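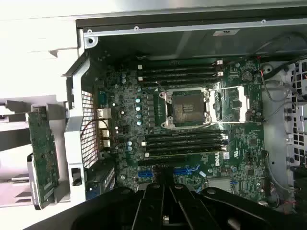
Slide 1. Open chassis, processor socket empty, load lever raised, gripper above the board.

Speaker notes: Handling Rules for Automated Board Service
Magnus Halliday, Clindach
Sunday, August 14, 2022

Leave the slide up while people take their seats. Begin with the rule on exposed sockets. Under the Orndale procedure, no tool path may cross an open contact field. The arm goes around the socket at full clearance height, even when the direct route is shorter.

Next, cables. Point to the black and red bundle by the drive cage. Loose wiring is to be secured or entered in the cell map before any motion is approved. The operator signs for this. The integrator may not sign on the operator's behalf.

Force limits. State that the limit is set for each part and kept with the work order. Do not quote values from the Prokance trial; they are under review until October. Memory latches and socket levers have separate entries and should not share a setting.

Records. The site log now holds 1,834 entries. Every stop is entered, including stops made by hand. An audit is held after each 500 entries, and the cell is recertified after each 1,000.

Pause for questions. If asked about two arms in one cell, refer to Section 2 of the Khondokar guideline and move on. Grounding checks are on the next slide.

Filed under: Standards & Safety, Electronics Service
2 comments
Search this site Go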